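Setting Up a Two-Arm Picture Framing Task on the Kerneo Bench Kit
Mar 31, 2023
By Myfanwy Skyrme

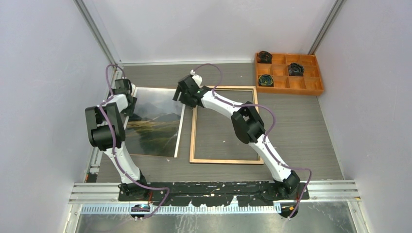
Kerneo bench kit with the landscape photograph and the empty wooden frame between the arms.

This tutorial covers the first bimanual task in the Kerneo starter sequence: picking up a loose print and laying it in a frame. It assumes the kit is assembled, both arms are homed, and the Lodhi control software is installed on the host computer. If the arms have not been homed, finish the Stoslow setup guide first.

What you need

Kerneo bench kit with both arms and grippers
One picture frame with the glass and backing removed
One print that fits the frame opening
Lodhi 2.11 or later

Step 1. Check the mounting plate

Both arms bolt to a single black plate, one at each end, and the plate fastens to the aluminum rail along the front of the work surface. Power off and try to rock each base by hand. Any play at the base will be much larger at the gripper. Tighten the plate screws before the arm screws.

Step 2. Route the cables

Leave slack in the purple cable at every joint. Move the elbow through its full range by hand and watch the loop above the gripper. A loop that pulls flat at full reach is too short. Let the excess hang over the front, clear of the floor area where the parts will sit.

Step 3. Place the parts

Lay the print on the left half of the floor and the frame directly to its right. Keep the compartment tray in a back corner or take it out; the compartments are not used until the sorting tutorial. Leave a finger's width between print and frame. With the edges touching, the left gripper tends to drag the frame along with the print.

Step 4. Teach the waypoints

Open a new project in Lodhi and select Dual Arm, Shared Floor. Switch both arms to hand guiding.

Right arm: move the gripper over a corner of the frame, pointing down, and save the point as HOLD_HIGH. Lower until the fingers straddle the molding and save HOLD_LOW.

Left arm: move the gripper over the near edge of the print and save PICK_HIGH, then PICK_LOW. Save PLACE_HIGH and PLACE_LOW over the frame opening.

Set the approach speed to 20 percent for all low points.

Step 5. Set the exclusion zone

The arms share the middle of the floor, and Lodhi does not check elbow clearance by default. Turn on Elbow Guard and set the margin to 30 mm. A smaller margin saves little time and produces nuisance stops when the right arm reaches across the frame.

Step 6. Run

Run once with no parts on the floor, then once with the frame only, then the full sequence. Keep a hand on the stop switch for all three.

Troubleshooting

Print curls during the lift: move PICK_LOW closer to a corner and reduce grip force.
Error 2587 at start: the two arms report different firmware versions. Update both from the Fakgate utility and restart.
Frame shifts during placement: lower HOLD_LOW by 1 mm and repeat the run.

Next: Sorting Small Parts into the Compartment Tray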